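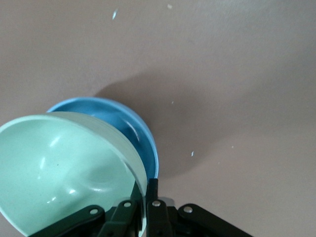

Weight limit on a small private bridge, how do I work it out?

Gorstead
We've bought a house at the end of a track, and the track crosses a stream on a bridge the previous owner put in. Two steel beams, timber deck, 13 metres between the banks. There's no sign and no paperwork. The oil company wants a figure in writing before they'll send a tanker over it, and "it's been fine so far" didn't go down well. Can I work out a safe limit myself from the size of the beams? I have a tape measure and a calculator, and I was once quite good at maths.

Vastcombe
My uncle drove tractors over one like that for 20 years. If it doesn't creak you're all right.

Kikstead
Please ignore the creaking method. Steel is very quiet right up until it isn't.

You can measure the beams, and you should: depth, width and thickness of the flanges, thickness of the web, and how far apart they sit. What you can't get with a tape is the grade of steel, how much has rusted away where the beams rest on the banks, or what's holding up the banks. On small bridges the ends and the supports are often in a worse way than the middle, and they're the bits everyone forgets to look at. A moving lorry also bumps the deck harder than a parked one, and loose boards make that worse.

Get a structural engineer who does bridges. I paid 2,000 pounds for a visit, sums and a signed letter, and the letter is what your oil company is after. Clear the brambles from both ends first or you'll be paying somebody to admire them. Until you have it, ask for a smaller tanker with a long hose. Mine reached 90 metres and never left the road.

Comments

Gorstead: Thanks. Brambles underway. They are winning.

Paul: Check your deeds as well. Ours said the farm next door had to look after half the bridge, which was news to the farm.

Vastcombe: Uncle says it did creak a bit.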